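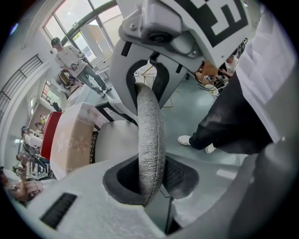
The gray fabric loop, with the chairs behind it.

10/1/18

I have been going through the house one item at a time and writing down how each thing is carried. The fabric loop was next. It is gray and speckled, with a visible weave, and it arcs down into a dark rounded housing with black mesh on one side. A woven cover hides small marks well, and mesh does the opposite -- it collects lint.

My routine for mesh is a soft brush, dry, 30 strokes in one direction, then a pass with the vacuum on its lowest setting. Water stays away from it. Malou Holst prefers a damp cloth and we have not settled the matter.

The chairs come after that. The beige panel with the swirls and stars has a thin black trim down one edge, lace-patterned, and I would not put a brush anywhere near it. The red cushioned back can take more. The wicker chair by the windows needs a narrow nozzle and 25 minutes.

Still open: felt pads for the gold-colored legs. Eketti sells them in sheets, and I have to measure first.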